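Flistum opens two-arm recording program at Mirnton workshop

MIRNTON – Flistum has started a program at its Mirnton workshop to record examples of two-handed assembly work for Stemuno, the company's learning system for paired robot arms.

The program began in December with two operators and now has enough staff to run from 7 am to 6 pm. Operators guide a pair of small robot arms through short jobs such as lining up parts, passing a part from one gripper to the other and fitting one part against another. Each run is saved with the joint positions of both arms and the view from the cameras at the station, and the whole set is later used to train Stemuno.

"We had plenty of one-arm examples from earlier work and very few with two," said Heather Lowther, who heads the recording program. "When a second arm has to hold something steady, the timing changes. You can't get that by joining two one-arm recordings together, so we had to go and collect it."

The first release of the data covers 20 tasks, with 100 recorded runs of each. A further 339 runs were set aside because a part was dropped, a camera lost its signal or the operator stopped early. Flistum has kept those runs and labelled them by cause. They are not part of the training set at this stage, but the company plans to use some of them to help Stemuno recognise when a job is going wrong.

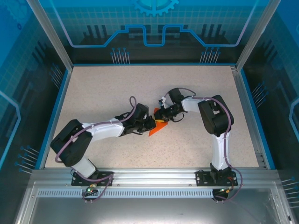

Parts are put down in a different position before every run. Operators work from a printed sheet that gives the starting layout, and they are asked to finish the task in whatever way feels natural to them. Two operators will often pick up the same part from different sides, and both versions are kept.

A run is usually over in less than a minute. Resetting the table and checking the recording takes longer than the task itself, and Flistum expects to spend the next few months bringing that time down. Operators change over every 55 minutes, as the work is tiring on the wrists and eyes.

Yolanda Iglesias, who trains new operators at the workshop, said most people need a few days before their runs are smooth enough to keep.

"They come in and move too quickly, or they stop halfway to think," she said. "We ask them to practise without recording first. Once they can do the job while talking to me, they are generally ready."

Labelling is done in the same building. A reviewer watches each run, marks the start and end of every grasp and notes any contact between the arms that was not meant to happen. A second reviewer checks a portion of the files – more for new tasks, fewer for those that have settled.

The second stage of the program, known inside the company as Doãn, will add soft materials such as cloth and thin cable. Flistum is also looking for local manufacturers willing to suggest small assembly jobs and lend the parts. Firms that take part will receive the recordings made with their own parts and a short report on how Stemuno performed.

Manufacturers and prospective operators can contact the recording program through the Flistum office in Mirnton.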